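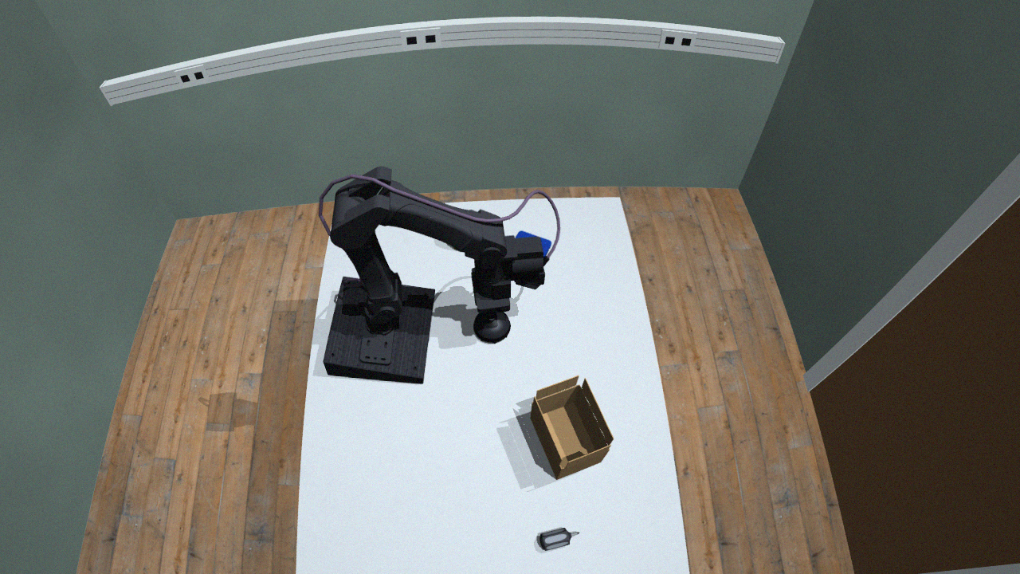

The practice room in the Jestley simulator, with the arm, an open cardboard box and the small dark object students have to pack. (Simulated view)

FERODDALE STUDENTS TAKE ON THE PACKING CHALLENGE, ONE VIRTUAL BOX AT A TIME

Robotics club opens its simulated workcell to the public this Sunday

FERODDALE – Picking up one small thing and putting it in a box sounds like the easiest job in the world. Ask the students of the Feroddale High School Robotics Club and they'll tell you it has eaten most of their fall, and that they would happily do it all over again.

The club is getting ready for the Wilix Student Packing Challenge, a regional contest in which school teams program a robotic arm to move objects from a tabletop into a cardboard box. The first stage is run completely in simulation. Every team gets the same arm, the same table and the same room on screen, and then it's up to them to write the code that makes it all go.

On Sunday at 2 p.m. the club will throw open the doors of the school's computer lab so families, neighbors and younger students can watch test runs and try moving the arm themselves. Admission is free and no experience is needed. (If you can play a video game, you can drive this robot. If you can't, a club member will sit with you until you can!)

The students named their project Jestley. The simulated room has a plank floor, gray-green walls and a long white work surface where the black arm is mounted on its base plate. The arm ends in a round black tool that points down at the table. The box waits with its flaps folded out, a little crooked, and the code has to cope with that.

"The crooked box was the first real surprise," said Mahmoud Benmoussa, the engineering teacher who coaches the club. "In our first week everybody wrote a program that assumed the box would be nice and square. Then we loaded the contest scene and it was sitting at an angle. You could hear the groan down the hall. And then, within maybe a minute, three conversations started up at once on how to solve it. I just stood back and listened. That's my favorite sound in teaching."

The club has logged 2448 simulated attempts so far this season. Each one is saved with its settings and a short note from the student who ran it. Some notes are careful and detailed. Others say things like "nope" and "flaps again." Students go back through them on Mondays, pick out the runs that went wrong in an interesting way and work on those first.

The flaps have a reputation in the club by now. An arm that comes in too low on its way to the box can brush one, and under the contest rules any contact with the box costs points. The current plan is to lift higher than seems necessary, travel across, and only then come down. It's slower, but the team likes how steady it is.

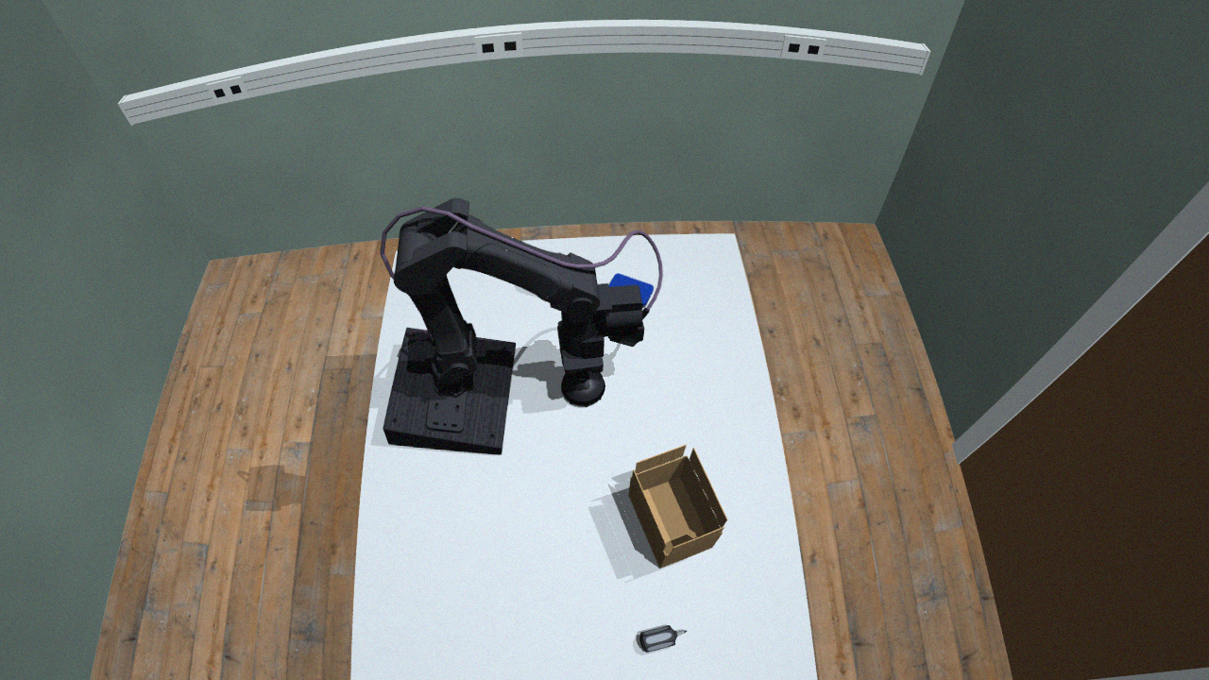 Another simulated view from Jestley, with the arm's round black tool over the white surface and the box to the right.

Club members split into small groups at the start of the season. One works on movement, planning the path of the arm so it doesn't swing wide or stop short. One works on finding objects on the table and deciding where to touch them. The third, known to everybody as the Thái group after the student who started it two years ago, looks after the scene files and checks that each change to the code still works on the older tests.

That last job doesn't get much glory, and Benmoussa would like to fix that. "When a new piece of code breaks something that worked last week, they're the ones who find it," he said. "They've saved us so many times. I want people to come on Sunday and ask them questions, because they have the best stories in the room."

The small object near the bottom of the work surface has been a good teacher as well. It has a short pointed tip, and the students have spent whole afternoons arguing over the best place for the tool to make contact. Too near the tip, they say, and the thing tilts as it comes up. The object group has a chart of every contact point it has tried, and it will be taped to the lab wall for visitors to look over. Suggestions from the public are welcome, and there will be sticky notes.

Working in simulation has let more students take part. The club has 30 members this year, and with a real arm most of them would be waiting in line for a turn. In the virtual room they can all run their own copy, make mistakes at full speed and reset the table with one key. Several ninth graders who joined with no coding background at all now have programs of their own in the test log.

For the first stage of the challenge, teams submit their code and the organizers run it 500 times, with the box and objects shifted a little for each run. Scores are based on how many objects end up in the box and how cleanly they get there. Teams that do well move on to a second stage in the spring.

"We have no idea how we'll place, and I keep telling them that's fine," Benmoussa said. "They came in not knowing what a coordinate frame was. Now they argue over them at lunch. I'm so proud of this group I can hardly keep quiet about it, as my own family will confirm."

VISITING ON SUNDAY

The open lab runs from 2 to 5 p.m. in the computer lab at Feroddale High School. Please use the side entrance by the gym. Test runs will be shown on the big screen all afternoon, and visitors can take a turn at the student workstations. Children under ten should come with an adult. Light snacks will be served in the hallway, and we ask that drinks stay out of the lab.

Students from other schools who are entering the challenge are welcome too, and the club is glad to swap notes.

Media contact: Mahmoud Benmoussa, Robotics Club coach, through the Feroddale High School main office. Reporters who would like to talk with students should get in touch ahead of time so that permission forms can be arranged.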